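Search this guide
Enter a keyword
Last updated: Wednesday, August 19, 2026

Section 4. Setting up a tin for whole fruit and nuts

4.1 Scope

This section covers the use of a Tasetti rectangular tin as an open table container for mandarins and nuts in the shell. For dry goods stored under a closed lid, see Section 3. For cleaning of printed lids, see Section 6.

4.2 Before first use

1. Remove the lid and any paper liner. Keep the lid if the tin will later be used for dry goods.
2. Wipe the inner walls and floor with a damp cloth and a drop of dish soap.
3. Wipe again with clean water. Do not soak the tin and do not place it in a dishwasher.
4. Dry the tin at once with a soft towel. Pay attention to the seam where the walls meet the floor.
5. Leave the tin open overnight before filling.

CAUTION: The rim can be sharp if it has been dented. Run a folded towel along it before reaching inside. Do not use a tin with a split or lifted rim.

4.3 Placement

1. Choose a level table away from radiators and direct sun.
2. Lay a tablecloth or a Werkau felt mat under the tin. The floor of the tin can scratch varnished surfaces.
3. Leave a clearance of 10 cm between the tin and the edge of the table.
4. If the table stands under a window, check the sill for condensation in cold weather.

NOTE: Printed cotton cloths may transfer color to a damp tin. Test one corner of the cloth first.

4.4 Checking the fruit

Check each mandarin before it goes into the tin. Hold it lightly by the sides and turn it once through a full circle.

1. Press the skin gently with a thumb. It should spring back.
2. Look at the stem end for mold.
3. Set aside any fruit with a soft spot, a split, or a wet patch.

Dry scars and brown surface marks on firm skin are acceptable. They come from rubbing against branches and do not affect the flesh. Darker and lighter fruit can be stored together.
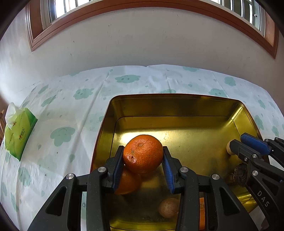
4. Lower the fruit to the floor of the tin before letting go. Do not drop it from rim height.
5. Place marked fruit where it can be reached first, and use it within the week.

4.5 Filling

1. Place mandarins in a single layer. A second layer is permitted only if the fruit will be eaten within two days.
2. Add walnuts or other unshelled nuts in the gaps. Shells must be dry.
3. Do not exceed the weight limit for the tin size. The small size holds 147 mandarins' worth of nothing close to a crate; refer to the label on the base for its limit.4. Leave the top of the fruit below the rim so that a lid or cloth can be laid over it without pressing down.

NOTE: Do not mix shelled nuts with fruit. Use a Grastik jar for shelled nuts.

4.6 Routine care

1. Inspect the contents every second day. Remove any fruit that has gone soft.
2. Empty the tin once a week and shake out shell fragments and dust.
3. Wipe the floor seam with a dry cloth. If rust is present, stop using the tin for unwrapped food.

CAUTION: Do not use scouring pads or bleach on the colored finish.

Replacement lids are listed in the Simões parts sheet, item 147.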